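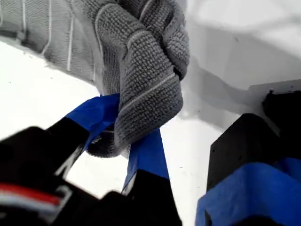 Photo: Borkine Household Forum members' gallery

Grey cloths: fold or scrunch?
Laundry & Linen > Cloths, towels, mats

sudsandducks
Settle a domestic matter for me. I've got a drawer of grey ribbed cloths from Westidico and I fold every one in half lengthways, then in half again. The other adult in this house picks them up by the middle and drops them in like a dead jellyfish. We've been at this since January.

plainhem
Fold. You aren't a savage. Lay it flat first and find the border, or the ribs send you off at an angle.

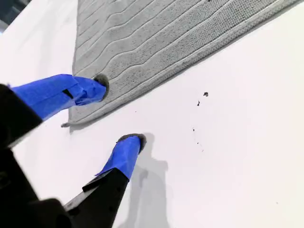
Wavy ribs, plain border, small frayed tail at the corner.

twotubs
Disagree. It's a cloth. It's going to spend its life under a dripping tap. I've scrunched mine for years and nothing has come of it except extra Saturdays.

plainhem
And a drawer that won't shut, I'd imagine.

twotubs
It shuts if you lean.

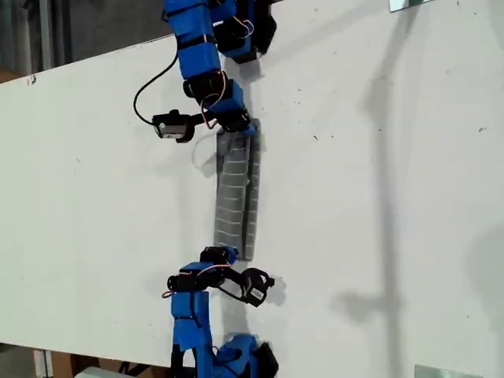
Can I put these in with the bath towels?
Wash them separately, on a cool cycle and without softener, as towels shed lint and the loops hang on to it.

sudsandducks
Nobody warned me about the lint. Mine now have a sort of beard.

gristle_and_co
I bought the Okabe ones instead. They fold beautifully and absorb nothing. Lovely if your spills are theoretical.

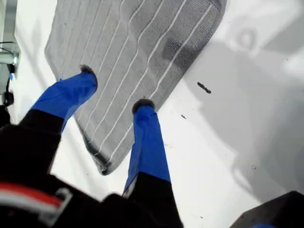 honberg_drip
Moderator, Laundry & Linen

Moving this out of General, where it had reached 786 views and one accusation of snobbery. For what it's worth, I fold. For the dark patches I use washing-up liquid and an old nailbrush, before the machine. Trim any stray threads and don't pull them.

twotubs
I pulled one. I now own a smaller cloth.

plainhem
Easier to fold, though.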